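Culture > Myth and Story > Opinion

Essays Reviews Letters Archive About

Last updated 2020-10-09

Leave the Monkey His Mischief

My niece owns a picture book of the Ramayana in which Hanuman apologizes. He has just set fire to Lanka with his own tail, one of the great acts of arson in world literature, and on the next page he stands with his paws folded and says he is sorry about the houses. I read it aloud twice, to be sure. Then I shut the book and told her the rest from memory, with the houses left to fend for themselves.

The book comes from Varma, a small press whose retellings turn up in every school library between Drarnbridge and the coast. They are handsome things. The gold is real-looking gold and the demons have excellent teeth. But somebody in the building has decided that a god who leaps an ocean, sasses a ten-headed king and burns down the capital needs to model good behavior while doing it.

I grew up on my grandmother's Hanuman, who was a menace. As a baby he took the sun for a ripe fruit and went up to eat it. Indra hit him in the jaw with a thunderbolt for his trouble, and his father the wind sulked so badly that the whole world ran short of breath. My grandmother told this part holding her own breath, and would not let it out until we begged. There was no moral. If there was one, it was that you should eat your lunch before noon, when the sun starts looking tasty.

In the Varma version he is told that the sun is not a snack, and he goes home.

I know how this happens. A book meant for classrooms gets read by a great many adults before a child is let near it, and every adult takes something out. The thunderbolt goes, being violent. The sulking goes, being a poor way to handle feelings. Later on, as a young student, Hanuman pesters the hermits in the forest until they curse him to forget his own strength, and that goes too, since it raises questions about teachers. What remains is a well-mannered monkey with a career in bridge construction.

The forgetting is the part I miss most. It is what makes the scene on the southern shore work. The search party has reached the water, Lanka is far across it, and the monkeys are boasting in turn about how far they can jump, each of them falling a little short. Hanuman sits off to one side saying nothing. Old Jambavan the bear has to go over and tell him who he is. Cut the pranks and you lose the curse, and without the curse Jambavan is just a bear giving a pep talk.

I made this case in May at a reading evening in Keluvton, in more words than it needed, and I can't claim the room rose as one.
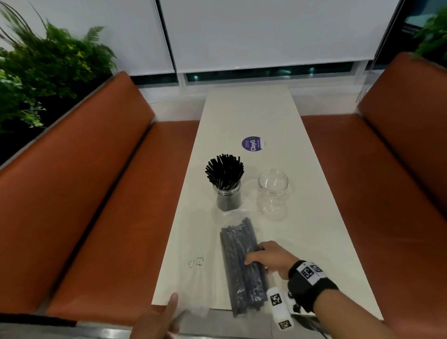
Noreen Carroll said I was being a snob about it, that her boys had met Hanuman in precisely that book and had gone on to jump off the garage roof with a bath towel tied on behind, so the mischief had evidently survived the editing. She added that a child who hears "he was sorry about the houses" hears mainly that there were houses and that they burned.

It's a fair hit, and I have been rubbing the spot ever since. Children are good at smuggling. I spent a whole summer convinced that the sages in my own cleaned-up comic books were wizards who had lost their hats, and it did my reverence no lasting harm.

Still, I don't think we should count on the smuggling. Kathleen Dunne, who was at the same evening, asked whether I would want the whole of Valmiki read to six-year-olds, and of course I wouldn't. Parts of it I'd hesitate to read to myself. Every teller trims. My grandmother trimmed like a barber, and skipped entire armies if the rice was nearly done. What she never did was improve anybody. Ravana stayed clever and vain, and the monkeys got drunk on honey and wrecked the orchard on their way home with the good news, while she did the voices.

That orchard scene, I should say, does appear in the Varma book. The monkeys hold a picnic. There is fruit, and they share it.

My niece has since asked for "the one where he isn't sorry," which I take as a commission. We are as far as the mountain of herbs. He can't tell which plant will save Lakshmana, so he picks up the whole mountain and brings that, and she wants to know if he put it back. Some tellers say he did and some say he dropped bits of it all over the south. She's holding out for the bits.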